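Plaltholm phone handling cell: progress report for September
To: Skorkstead programme office
From: Siiri Juška
October 8, 2023

Summary

The cell did not meet its September target. It was meant to complete 300 unattended pick-and-place cycles on phones in stands, and the longest run we can stand behind is 50. The supplier's own summary gives a higher figure, which I have left out because it counts cycles where a person reached in and straightened a phone. I don't regard those as unattended.

There were also 2 safety stops that should have happened and did not. No one was hurt. I would ask you to read that section before the one about money.

What went wrong

The fault we spent most of the month on is a missed grip. The fingers close, the controller reports a hold, the arm lifts, and the phone is still in its stand or has been dragged over with it. Skerix, who supplied the gripper, first put this down to the phone cases being slippery. We swapped cases for a week and the fault carried on at much the same rate, so I am not inclined to accept that.

Our own view is that the hold signal is wrong. It is worked out from how far the fingers have travelled and how hard the motor is pulling. When a finger catches the stand in place of the phone, those readings look like a good grip. Schouten, who wrote the control software, agree this is possible but say the threshold was set from Skerix's data sheet. Skerix say the data sheet assumes new finger pads. Both firms may be right and we still have a gripper that can't tell us whether it is holding anything.

Pad wear makes it worse. The top edge of the right finger is scuffed and frayed, and the surfaces of both show some wear. We were told to expect a full year from a set. The phones stand upright in holders of different shapes, which is what the project asked for, and the fingers have to come down close to the hardware each time.

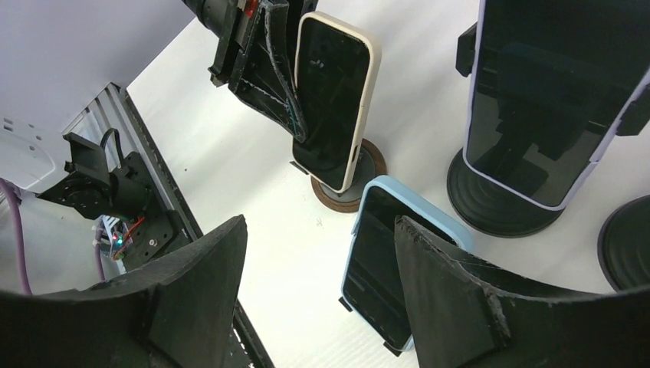 The two missed stops

On both occasions the arm met resistance on the way down and kept pushing. The force limit should have halted it. The first time, an operator used the emergency stop. The second time the stand tipped, the resistance went away and the arm finished its move and logged a success. That log entry bothers me more than the push did.

Schouten traced this to a setting that ignores force readings for the first part of each descent, put in to cure false alarms during commissioning. It wasn't written down in the handover notes. They have now removed it, and the false alarms have come back. They describe this as a tuning matter. I would call it an open fault and have recorded it as one.

Until it is closed we are running at 20 per cent speed with someone at the stop button, so there will be no unattended runs in October unless something changes.

What has been done

The hold signal is now checked a second time after the lift. This catches some of the missed grips but adds a pause to every cycle. New pads have been ordered. All settings have been exported and compared with the handover notes, and Schouten have been asked to explain each difference in writing. We have had a partial reply.

Spending and next steps

Spending is within budget, mainly because the second stage has not started. I don't think it should start yet. Skerix have offered an improved gripper at extra cost, and I would advise against paying for it before they can show it telling a held phone from a held stand, on our bench and with worn pads.

I can't give you a new date for the 300-cycle run. The suppliers have each offered one, but neither date allows for the force limit fault, and the last two dates they gave us were missed.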